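Category: Home Fitness Equipment / Course Readings
Last updated: 06/11/2021

Chapter 4
Choosing a Rowing Machine for Home Use

In the previous chapter we looked at treadmills, and we saw that the motor decides most of the price. A rowing machine has no motor. The person who rows makes all of the force, and the machine only gives resistance to it. For this reason the buyer must ask different questions, and the first one is always about the resistance.

4.1 Types of resistance

Most home rowers sold today use air, water or magnets. In an air rower, the handle turns a fan. When you pull harder, the fan moves more air and the stroke becomes heavier. The Winix models in Table 4.1 are of this type. They are loud, and in an apartment building this can be a serious problem in the early morning.

A magnetic rower is almost silent. The Closov machine, which we will use for the exercises in this chapter, has a small dial with eight levels. The level stays the same until you turn the dial, so a strong pull does not meet more resistance in the way it does with a fan. Some people who learned to row on the water find this strange at first.

Water rowers stand between the two. The tank of the Tomić rower must be filled before the first use, and a purification tablet is put in the water from time to time. Students often forget to include the weight of the water when they compare machines. An empty rower of 30 kg can weigh 47 kg when the tank is full, and it must then be moved by two people if it has no wheels.

4.2 Space and storage

Measure the room before you read any review. You need the length of the machine and also 50 cm of free floor behind the rail, so that you can get on and off safely. The Skelura folds in the middle and stands against a wall, but its rail is short. A tall user will reach the end of it before the legs are straight.

4.3 Price

Below $200 you will find mostly hydraulic machines, with a piston for each arm. They are small and cheap, but the movement is not very close to real rowing, and the pistons become hot in a long session. We do not treat them further in this book.

Before you continue to section 4.4, write down your own height, the size of your room and the hours in which you plan to train. You will need these notes for the first exercise.

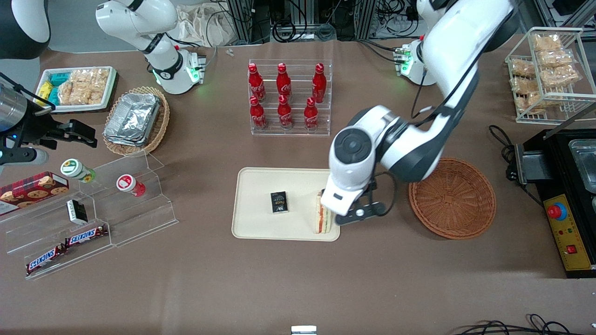
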